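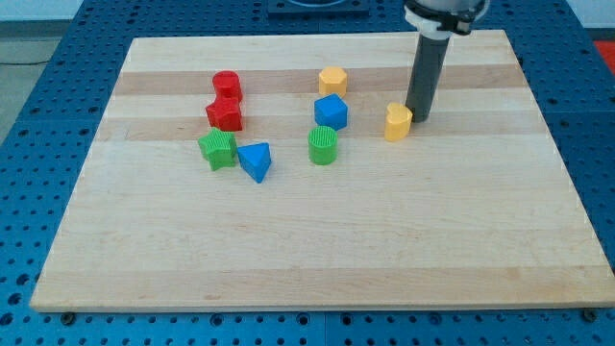
Wednesday, late afternoon

Pump day! Embla Engebretsen and I finally got the Grila flange sets onto the bench rig, all four sizes, and I'm really pleased with how it went. We ran each one against the soft test dome at the low setting first, then stepped up. The 24 held its seal the whole way (the old one used to start whistling before we got to the middle of the dial). The 21 leaks on the left side if you tilt it, same as last time, so I suspect the mold and not our clamp.

Volume check: drew 100 mL of warm water per run, 20 runs on the 24. Collected 86 mL on the first one and nearly panicked, then found the valve membrane in upside down. My fault. Flipped it and everything after that came out fine, numbers are in the shared sheet under July.

Good talk with Gijs Visser over lunch about the latch handout. He wants the drawings bigger and fewer words, and he's right, a parent at three in the morning with a hungry newborn is not going to read our second paragraph. Embla thinks we should put the hand expression page first, ahead of any pump stuff, for the first day or so when there are only drops of colostrum and a spoon does the job better. I love that. Going to mock it up tonight!

Milk storage labels: the Zavitz stickers survived up to 3 freeze and thaw rounds before the ink smeared. The Disport ones peeled on the first. Easy choice.

To do
- email about the 21 mold, attach tilt readings
- order membranes, we're down to the last bag
- redo the label test with pencil as well as pen
- ask Gijs if the clinic still wants handouts in two languages
- rig hose needs a new clip, the green one is cracked

Embla has the rig key until Friday.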